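第5章　はまる形、はまらない形

5.0　穴の前で手が止まるとき

前の章で座標の計算をたっぷりやったので、この章はおもちゃから入ります。型はめ、遊んだことはありますか。板に穴が開いていて、そこに同じ形のブロックを落とす、あれです。私は家にあった木の型はめを、幼稚園に上がるまでずっといじっていたそうです（母談。私は覚えていません）。覚えているのはもっとあと、大学の講義の準備で久しぶりに触ったときのことで、いい大人が八角形のブロックを持ったまま、しばらく固まってしまいました。

穴の形はわかっているんです。八角形は八角形の穴に入る、そんなことは見ればわかる。それなのに、穴の真上まで持っていって手を離すと、縁に引っかかって止まる。ちょっと回すと、すとんと落ちる。じゃあ「ちょっと」って何度なの？　この疑問が頭から離れなくなって、その日の講義の予定を半分捨てました。学生には悪いことをしましたが、おかげでこの章ができました。

考えたいことは大きく二つあります。ひとつは「どの穴に入るか」、もうひとつは「どの向きなら入るか」。前のほうは合同の話で、後ろのほうは対称性の話です。教科書ではたいてい別々の章に入れられていますが、ブロックを手に持っていると、この二つはいっぺんにやってきます。だからこの本では一緒に扱います。

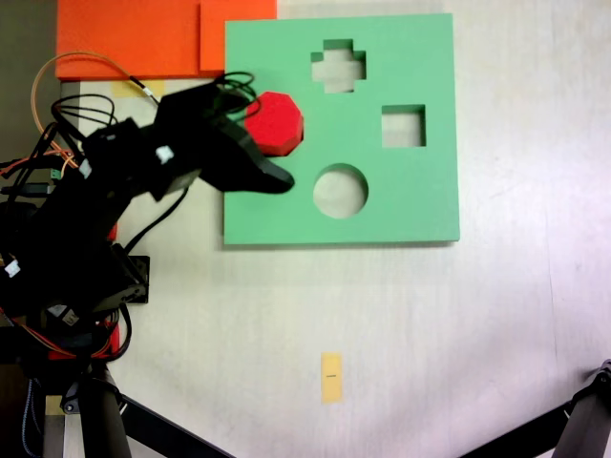
さて、まず「どの穴に入るか」のほうです。十字の穴、正方形の穴、円い穴が並んでいて、手には正八角形のブロックがあるとしましょう。「形が違うから、どれにも入らない」と答えた人、少し待ってください。円い穴が十分大きければ、八角形は入ってしまいます。正八角形の頂点は全部ひとつの円の上に乗るので、その円より穴が大きければ、向きも何も気にせずに落とせるんです。正方形の穴も同じで、一辺が八角形の向かい合う辺どうしの距離より長ければ、向きさえ合わせれば通ります。

つまり「同じ形だから入る」は正しいけれど、「違う形だから入らない」は正しくない。形の名前だけ見ていると、ここを間違えます。大事なのは、ブロックを動かしたり回したりしたときに、穴の内側にすっぽり収まる置き方がひとつでもあるかどうか。この章ではこれを「収まる」と呼んで、5.2節でちゃんと定義します。いまは言葉の雰囲気だけつかんでおいてください。

同僚のファルザネ……と書きかけて、また間違えました、フィルーゼ・ニクザド（Firouzeh Nikzad）さんです。彼女に原稿を見せたら、「収まるって、ぴったりのときも入れるの？」とすぐ突っ込まれました。いい質問です！　数学の上では、境界どうしがぴったり重なるのも「収まる」に入れます。でも本物のブロックでそれをやると、摩擦で動かなくなる。だから型はめの穴はブロックより少しだけ大きくできていて、この差を「すきま」と言います。すきまが大きいほど、向きが多少ずれていても入ってくれます。ありがたい話ですね。

次に立体です。八角形のブロックは上と下があって、落とす向きもだいたい見当がつきます。では立方体はどうでしょう。どの面も正方形なので、どの面を下にしても同じように見えます。サイコロを机に置くことを考えてください。下にくる面の選び方が六通り、そのそれぞれについて、くるくる回して正面にくる面の選び方が四通り。かけ算して二十四通りです。目の書いていない立方体なら、この二十四通りは見分けがつきません。見分けがつかない置き方がたくさんある図形ほど「対称性が高い」と言います。
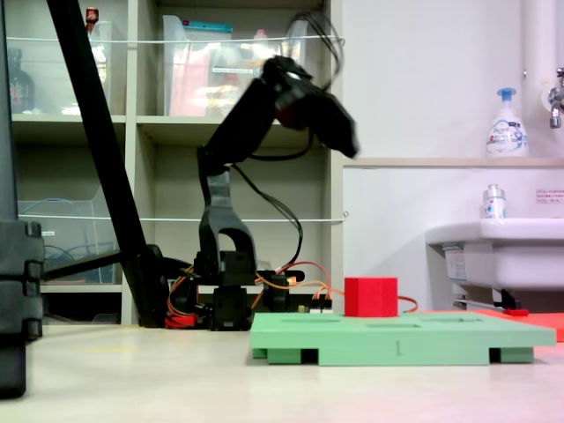
図5.1　緑色のトレイにのせた赤い立方体。トレイの上面には長方形のくぼみが三つある。

立方体を長方形のくぼみに入れることも考えられます。このとき面白いのは、立方体の側では見分けのつかない置き方でも、くぼみの側は長方形なので、九十度回すと元に戻らないところです。正方形でない長方形は、百八十度回さないと自分に重なりません。入れるものの対称性と、入れられるところの対称性は別々に考える必要があるんですね。章末の演習5-7はここを突いた問題で、例年よく間違えられます。

ついでに寄り道をもうひとつ。立方体に四角い穴をうまく開けると、その穴に、元の立方体と同じ大きさの立方体を通すことができます。嘘みたいでしょう？　対角線の方向から眺めると立方体の輪郭は正六角形に見えて、その正六角形の中に、元の面より少し大きい正方形が入るからです。証明は5.6節に置きました。初めてこれを聞いたとき、私は信じられなくて、粘土で作って、壊して、また作りました。机がひどいことになりました。

円柱の話もしておきましょう。コップを思い浮かべてください。

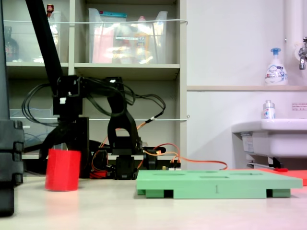
円柱の軸をまっすぐ立てて、その軸のまわりに回しても、見た目はまったく変わりません。一度回しても、0.3度回しても同じです。正方形なら四回、正八角形なら八回で一周するところが、円では数えること自体ができなくなる。だから円い穴に円柱を入れるときは、向きで悩まなくていいんです。悩むのは位置だけ。小さい子が型はめで最初に成功するのは丸だとよく聞きますが、この計算を見ると、なるほどなあと思います。

ただし、円柱を寝かせたら話は変わります。横から見た輪郭は長方形ですから、今度は長方形の穴に入るかもしれない。取っ手つきのマグカップなら、取っ手のせいで回転の対称性はほとんど消えてしまいます。身のまわりの器をひとつ選んで、「どの軸で、何度回すと元に戻るか」を書き出してみてください。台所に行けば材料はいくらでもあります。

私の講義では、この書き出しを宿題に出しています。アヌム・タノリさんという学生が、お菓子の空き箱から洗濯ばさみまで、家じゅうのものを調べて18ページのレポートを出してきたことがありました（頼んだのは一枚です）。中でも気に入っているのが「フォークは裏返すと別物、箸は回しても気づかない」という一文で、許可をもらってこの章の扉の言葉にしました。

では最初の疑問に戻ります。八角形のブロックを、何度回せば入るのか。

正八角形は、中心のまわりに四十五度回すと自分に重なります。ということは、ブロックをどんな向きで持っていても、四十五度の範囲を探せば必ず入る向きが見つかる。右に回しても左に回してもいいのなら、もっと得をします。いちばん運の悪い向きでも、近いほうに22.5度回せば済むからです。私が固まっていたあの「ちょっと」は、最大でも22.5度だったわけです。正方形だと同じ計算で四十五度、正三角形だと六十度。角が増えるほど、手首の仕事は楽になります。
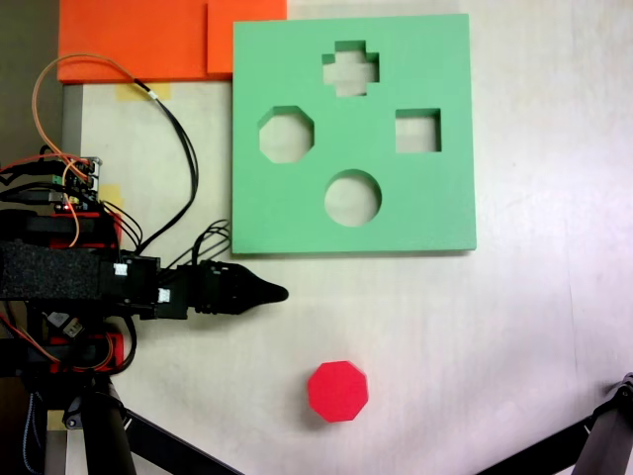

図5.2　十字、八角形、正方形、円の穴がある緑のボードと、赤い八角形のブロック。

ここで早とちりしやすいのが十字です。辺の数を数えると十二本あるので、「八角形より楽なはず」と答える人がいます。でも腕の長さと太さがそろった十字が自分に重なるのは九十度ごとで、これは正方形と同じ。対称性を決めているのは辺の数ではなく、重なり方なんです。私の本棚にある古い講義ノートには、この勘違いをした答案の枚数が書いてあって、その年は110枚中の半分近くでした。みなさんも安心して間違えてください。

裏返しを許すとどうなるでしょう。八角形のブロックは上下をひっくり返してもやっぱり八角形ですから、入れ方は八通りの倍、十六通りになります。この十六通りには、続けて行うとまた十六通りのどれかになる、という気持ちのいい性質があります。たとえば四十五度回して、裏返して、また四十五度回すと、何になるか。紙を八角形に切って、角に番号をふって試してみてください。答えは5.4節にありますが、先に見ないほうがぜったい楽しいです。

この章の進み方

5.1節では、ずらす、回す、裏返すという三つの動きを座標で書きます。第4章の行列がまた出てきますが、二行二列しか使いません。5.2節で「収まる」を定義して、円に収まる多角形から順に調べます。5.3節が回転対称、5.4節が裏返しを入れた場合、5.5節がすきまの計算です。立体は5.6節にまとめました。時間の足りない人は、5.5節をとばしても第6章に進めます。

用意するもの

厚紙、はさみ、分度器、それから色の違うペンを二本。厚紙はお菓子の箱で十分です。授業で使う場合は、一人につき正三角形、正方形、正八角形、十字を一枚ずつ切っておくと、5.3節からすぐに始められます。切り抜いたあとの穴のほうも捨てないでくださいね、5.5節で使います。

考えてみよう

一、正六角形のブロックを正六角形の穴に入れるとき、いちばん運の悪い向きから何度回せばよいでしょうか。

二、一辺の長さが1の正八角形が収まる、いちばん小さい正方形の穴の一辺を求めてください。まず厚紙で試して、それから計算で確かめましょう。

三、九十度回すと自分に重なるのに、裏返すとどう回しても重ならない平面図形をひとつ描いてください。風車を思い出すと描きやすいかもしれません。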